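Home Docs Data Code Contact

# Skudedard: garment folding set

Student project, robotics club, spring term. Maintainer: Hema Thevar.

## Contents

- 2201 episodes, hand-held gripper, one garment per episode
- Garments laid out on beds in homes — no lab tables
- Split: 2000 train, 200 validation, 1 held back for the loader test

## Usage

Run `load.py --split train`. Episodes under 40 frames are skipped unless `--keep-short` is set.

## Known issues

Quilted jackets are hard for the Dodemero segmenter. Stitched channels get labeled as separate items. Fix planned for March.

Quilted jacket on a floral bed cover, both views:
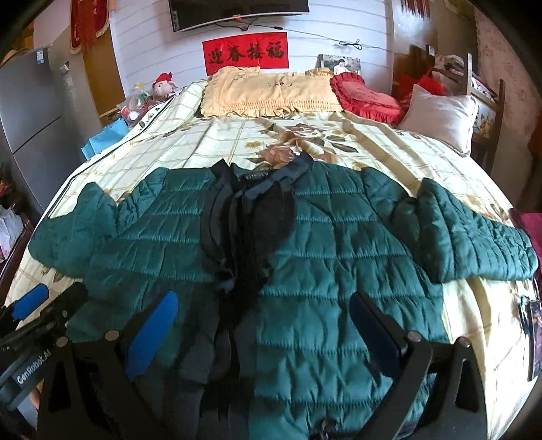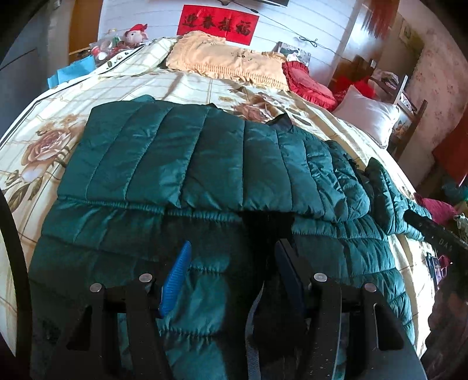 2 min read

Related

- Dodemero segmenter notes
- Tomaszewski loader
- Vandudik label tool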